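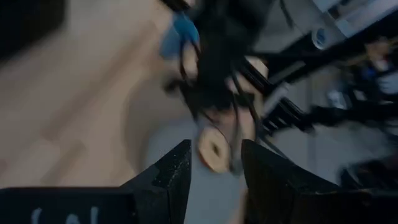

What do you do with a wooden ring that still feels rough after sanding?

Wipe it with a damp cloth, let it dry overnight, then sand it once more with 320 grit. Water lifts the fibres that the first sanding only flattened, and the last pass takes them off.

Rings for curtain ties, macrame and baby mobiles all get finished the same way. I do mine in batches of 20, in pine or beech, and colour doesn't matter much at this stage.

What you'll need

Raw wooden rings
Sandpaper in 180 and 320 grit
A length of dowel that fits loosely through the hole
A clean cotton cloth
Food-safe oil or a beeswax polish
An old wire rack

Sanding

Start with the inside. Wrap a strip of 180 around the dowel, slide the ring on and turn it by hand. The inner edge is where most rings are roughest, and it's the part people skip. Do the outside next, following the curve and going with the grain where you can. End grain shows up on two opposite sides of the ring and looks a bit darker. Go lightly there or you'll get a flat spot.

Brush off the dust, wipe with the damp cloth and leave the rings on the rack. Next day, go over everything with 320. Five or six turns of the hand is enough.

Oiling

Put a little oil on the cloth and roll the ring through it. Wait 10 minutes and wipe off whatever hasn't soaked in. Two thin coats are better than one thick one, which stays tacky — I had to strip a whole batch last August. Leave a day between coats.

Lay used oily cloths out flat outside until they're stiff before you bin them. Some oils can heat up and catch fire if the cloth is scrunched in a pile.

Checking for cracks

Hold each ring by opposite sides and squeeze firmly. A hairline crack will open slightly at the end grain. Put those aside for wreaths or anything else that won't carry weight. Don't glue them for hanging planters — the join can let go later.

Ratree Ruangrit wrote in to ask about dyeing. Dye after the second sanding and before the oil, and test the colour on a cracked one first.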